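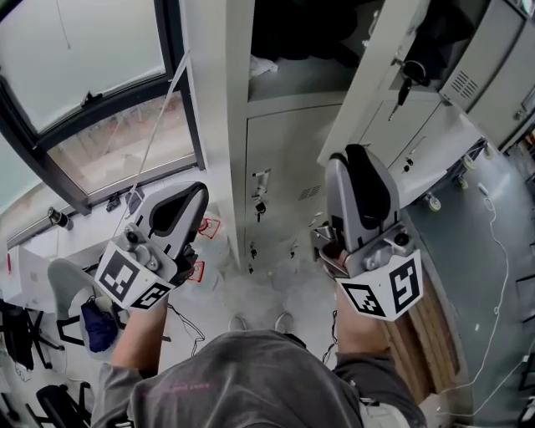 2024-08-19

I've got a bit of a thing about old metal lockers. Tall ones especially! We've had a row of grey cabinets at the Sterkora workroom for as long as I've been going there, and for most of that time I've had no idea what was in them. I had the white locker, and the white locker was fine (coat, lunch, spare shoes, a carrier bag full of carrier bags).

Then in March we were told the whole room had to be sorted before the autumn, and guess who put her hand up.

So I've been at it on and off ever since. The first cabinet was paperwork, mostly Sindent catalogues going back years, and a box of sticky labels that said 3000 on the lid. I kept the labels. The second was worse – paint tins, a kettle with no lead, and a set of keys marked Gill which don't fit anything. I tried them in every door, twice, and then I tried the window latch for good measure. No luck.

I did price up new cabinets, by the way. Berville wanted £310 each, plus delivery, and they weren't even as deep as ours! A wipe down with washing-up liquid and a drop of oil on the hinges cost me next to nothing, and one of the doors has stopped screeching.

The floor is still a mess, I'll admit. Things come out of cupboards much faster than they go back in, and I've taken 14 bags to the tip already. The big window helps, even on a dull day, and I'd happily spend an afternoon sorting screws beside it with the radio on.

Next up is the cabinet with the stuck handle. If you know a way into one of those without a crowbar, leave me a comment, please!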